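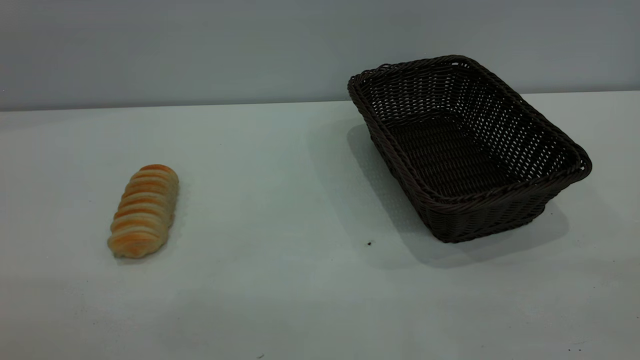
Re: Proofing rolls overnight in the fridge

crustline: Has anyone tried Medve flour for cold proofing? Mine went in at 9 and was flat by Monday morning. 341 grams of flour, 2 grams of yeast.

oldmill_k: Too little yeast for an enriched dough. I'd double it.

crustline: The recipe is straight off the bag though.

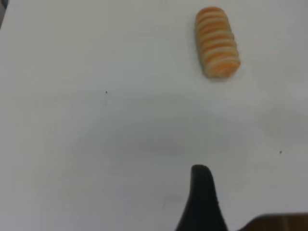
Orange and cream stripes, the look I'm after

pantry_two: Disagree with oldmill. Two grams is fine, your fridge is too cold. Mine sits at 41 F and I get a good rise every time.

oldmill_k: With butter and sugar in it? Mine barely moves at 41.

pantry_two: Yes, with both. I let it stand an hour on the counter first – that matters more than the yeast.
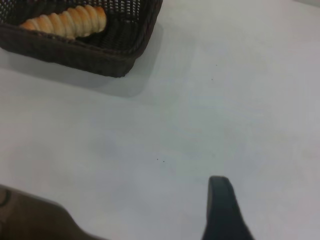 Dark brown woven basket, corner view

crustline: OK, will try the hour on the counter. Can I double the batch?

oldmill_k: Sure, but split it into two bowls. A big lump takes forever to chill. And I still say more yeast.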